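I sort and relabel kitchen drawers for a living, and the thing I get asked about most is scoops. So, a few posts on scoops. 1/

Most kitchens I go into have one per container. Flour, sugar, oats, rice, coffee, dog food. Half of them came free in a tub of something. They pile up because they look useful and take up very little room one at a time. 2/

Last month in Ralum I emptied a pantry with 30 bins in it. Nearly every bin had its own scoop buried inside. To get at the scoop you had to put your hand in the food, and then the lid wouldn't close over the handle. 3/

What I do now: one scoop for dry goods people eat, one for pet food, stored apart. Wipe the first one between flour and sugar. If somebody in the house has an allergy, that food keeps its own scoop and the scoop gets a label. 4/

Plastic or metal? Either is fine. Metal lasts longer. Plastic is quieter and doesn't scratch the bins. I would skip anything with a seam inside the bowl, flour packs into it and you end up digging it out with a toothpick. 5/

Size matters more. A scoop that is wider than the mouth of the jar is no good to you. Measure the jar before you buy. I wasted $25 on a set from Stumeck that only fit the two biggest bins in the house. 6/

Look for a hole in the handle. A hook on the inside of the pantry door costs next to nothing and the scoop stops living in the flour. Check that the hook is thin enough for the hole, a lot of them aren't. 7/

Several people asked which shape I like. Wide bowl, straight lip, slim handle. The straight lip gets along the flat bottom of a bin, and the wide bowl means fewer trips. 8/
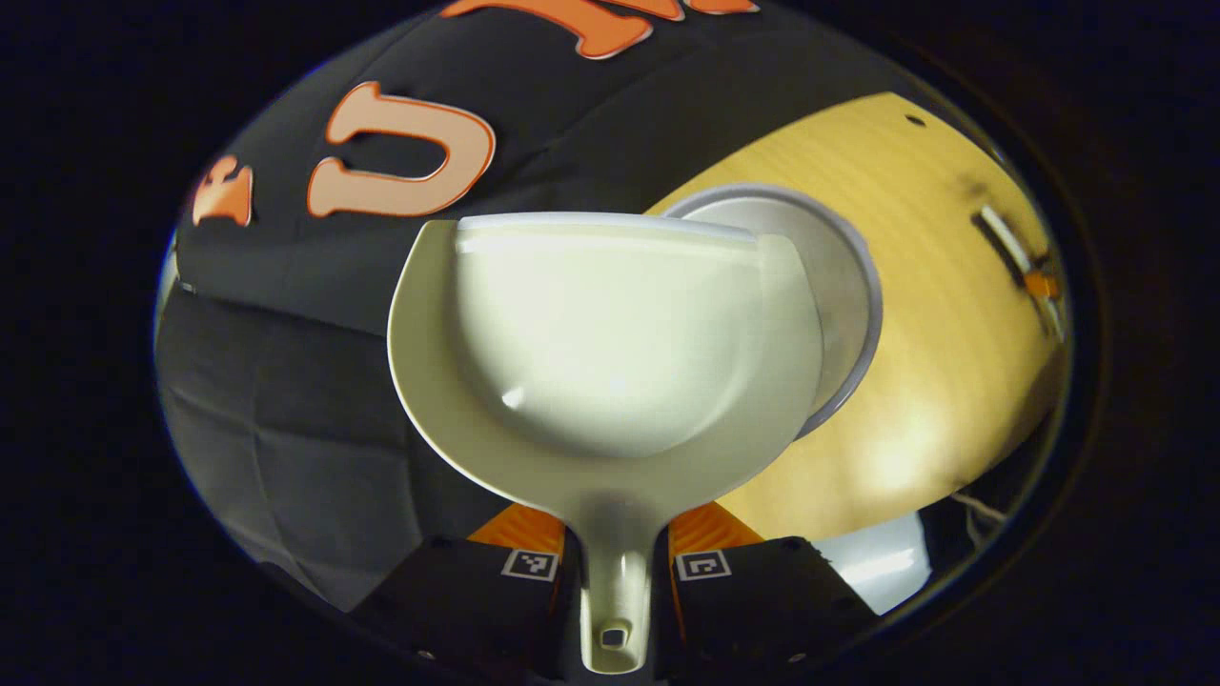
Bisutham Pantry
Drawer and pantry organizer

White plastic, rounded bowl, small rectangular hole near the end of the handle. A plain one like this is all you need for rice or oats. 9/

Wash it before it goes on the hook and let it dry all the way. Damp scoop plus sugar gives you a lump the size of a golf ball by November. 10/

If you're keeping extras, put them in one bag on the top shelf. Give it a few months. Whatever you haven't taken out of the bag can be donated. 11/

Next thread is lids. I have 200 photos of other people's lid drawers to get through first, so it may be a while. 12/12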